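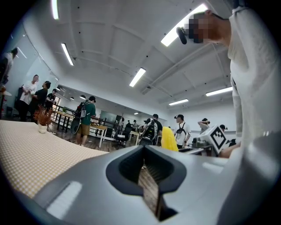
집게를 직접 쥐어 볼 수 있는지, 쥐어 본다면 그때의 움직임도 기록에 남는지부터 알고 싶다는 문의가 5월 공개일 신청란에 가장 먼저 올라왔다. 구경만 하는 행사라면 굳이 Litdale까지 갈 이유가 없다는 말도 붙어 있었다. 답은 둘 다 "그렇다"이며, 조건은 아래 항목에 적었다.

2022년 6월 11일
글: Skovetti 공개일 운영 담당

손에 쥐는 그리퍼 시연 및 공개일 자주 묻는 질문

1. 공개일에는 무엇을 보게 되나?

손에 쥐는 그리퍼로 물체를 집고 옮기는 작업과, 그 기록을 로봇 팔의 동작으로 바꾸는 과정을 본다. 앞부분은 작업대에서 진행하고 뒷부분은 Jindbridge 팔이 설치된 안쪽 구역에서 진행한다. 두 구역의 순서는 조마다 다르다. 어느 쪽을 먼저 보더라도 내용은 같다.

2. 집게를 직접 써 볼 수 있나?

가능하다. 한 사람에게 8분을 배정한다. 이 시간에는 장비 파지법 안내와 연습이 포함된다. 연습 기록은 저장하지 않고, 마지막 2회 동작만 저장한다. 저장을 원하지 않으면 시작 전에 말하면 된다. 그 경우에도 배정 시간은 줄지 않는다.

3. 사전 지식이 필요한가?

필요 없다. 좌표계나 역기구학에 관한 설명은 질문이 나올 때만 한다. 관련 자료가 필요하면 접수대에서 Onsri 사용 설명서 요약본을 받아 갈 수 있다. Onsri는 기록을 정렬하고 구간을 나누는 당사 내부 프로그램의 이름이다. 외부 배포판은 없다.

4. 흑백 무늬가 인쇄된 정육면체는 무엇에 쓰나?

위치 기준용 마커다. 카메라 영상에서 무늬의 네 모서리를 찾으면 카메라와 마커 사이의 상대 위치와 자세를 계산할 수 있다. 무늬마다 번호가 다르게 부여되어 있어 여러 개가 한 화면에 들어와도 구분된다. 면을 손으로 가리거나 스티커를 붙이면 검출이 끊긴다. 체험 중 마커를 건드렸다면 원위치로 돌려놓지 말고 진행 요원에게 알려 주기 바란다. 재보정은 요원이 한다.

5. 왜 로봇을 직접 조종하지 않고 사람이 집게를 들고 작업하나?

기록을 모으는 속도 차이가 크다. 원격 조종은 팔의 속도 제한과 통신 지연을 받는다. 손에 든 집게에는 그런 제한이 없고, 팔이 없는 장소에서도 쓸 수 있다. 단점도 있다. 사람 손목은 팔이 따라 할 수 없는 각도까지 꺾이므로, 기록 중 일부는 변환 단계에서 버려진다. 5월 공개일에 저장된 동작은 모두 363건이며, 변환까지 통과한 비율은 물체 종류에 따라 편차가 컸다. 종류별 수치는 집계 방식이 확정되지 않아 게시하지 않는다.

6. 어떤 물체를 집게 되나?

단단한 것과 무른 것을 섞어 준비한다. 무른 물체는 쥐는 힘에 따라 모양이 변하므로 집게 개폐 폭만으로는 상태를 알기 어렵다. 체험에서 이 차이를 확인하도록 되어 있다. 개인 소지품은 사용할 수 없다. 열쇠, 휴대전화, 안경도 마찬가지다.

7. 기록이 잘 되는 움직임이 따로 있나?

급한 회전을 피하고, 물체에 접근할 때 속도를 일정하게 유지하면 된다. 집은 뒤에는 잠깐 멈췄다가 들어 올린다. 이 정지 구간이 있어야 Onsri가 접근과 이동을 나누어 인식한다. 정지 없이 이어서 움직인 기록은 수작업으로 나누거나 제외한다. 왼손잡이도 같은 장비를 쓴다. 그리퍼에 좌우 구분은 없다.

8. 카메라 영상에 사람이 찍히면 어떻게 처리하나?

렌즈의 화각이 넓어 작업자 외에 주변 사람도 들어올 수 있다. 얼굴 부분은 저장 후 모자이크 처리하고, 처리 전 원본은 변환에 사용하지 않는다. 음성은 기록하지 않는다. 본인이 찍힌 구간의 삭제를 원하면 참가 번호와 체험 시각을 적어 접수처로 요청한다. 참가 번호를 분실한 경우에는 시각만 적어도 되나 확인에 시간이 더 걸린다.

9. 한 조는 몇 명인가?

최대 20명이다. 작업대 앞에서는 다시 작은 단위로 나누어 교대한다. 대기 중에는 통로 쪽 난간에 기대지 말고, 바닥 표시선 바깥에서 기다린다. 조 변경은 시작 전까지만 가능하다.

10. 로봇 팔에 가까이 갈 수 있나?

팔이 구동되는 동안에는 들어갈 수 없다. 안전 구역에 사람이 들어오면 팔이 정지하며, 재가동 절차에 약 5분이 걸린다. 정지 버튼은 요원만 조작한다. 단, 위험을 발견했을 때는 누구든 눌러도 된다.

11. 시연 중 팔이 물체를 놓치기도 하나?

그렇다. 시연용 동작은 미리 골라 둔 것이 아니고 당일 기록에서 뽑는다. 놓치면 같은 동작을 한 번 더 실행하고, 다시 놓치면 다음 동작으로 넘어간다. 원인 분석은 현장에서 하지 않는다. 5월에는 무른 물체에서 실패가 잦았고, 대부분 접근 높이 오차와 관련된 것이었다. 이후 높이 보정값을 수정하였다.

12. 사진이나 동영상을 찍어도 되나?

작업대 구역은 허용한다. 플래시와 삼각대는 쓸 수 없다. 플래시를 쓰면 마커 검출이 순간적으로 끊긴다. 안쪽 구역은 제어 화면이 노출되므로 촬영을 금한다.

13. 가방과 복장에 제한이 있나?

배낭은 메고 입장해도 되지만 체험 차례에는 내려놓는다. 끈이 길게 늘어진 옷, 소매가 넓은 옷은 집게 손잡이에 걸릴 수 있다. 챙이 있는 모자는 무방하다. 굽이 뾰족한 신발은 바닥 보호를 위해 제한한다.

14. 체험 기록을 받아 볼 수 있나?

본인이 저장에 동의한 동작에 한해 궤적 파일을 제공한다. 영상은 제공하지 않는다. 파일은 위치, 자세, 집게 개폐 폭의 시계열이며 일반 표 계산 프로그램에서 열린다. 시간 단위는 밀리초, 길이 단위는 밀리미터다.

15. 다음 공개일은 언제인가?

미정이다. Litdale 건물의 전기 설비 점검 일정이 나온 뒤에 정한다. 5월에 신청했으나 참가하지 못한 사람은 다시 신청해야 하며, 이전 대기 순번은 승계되지 않는다.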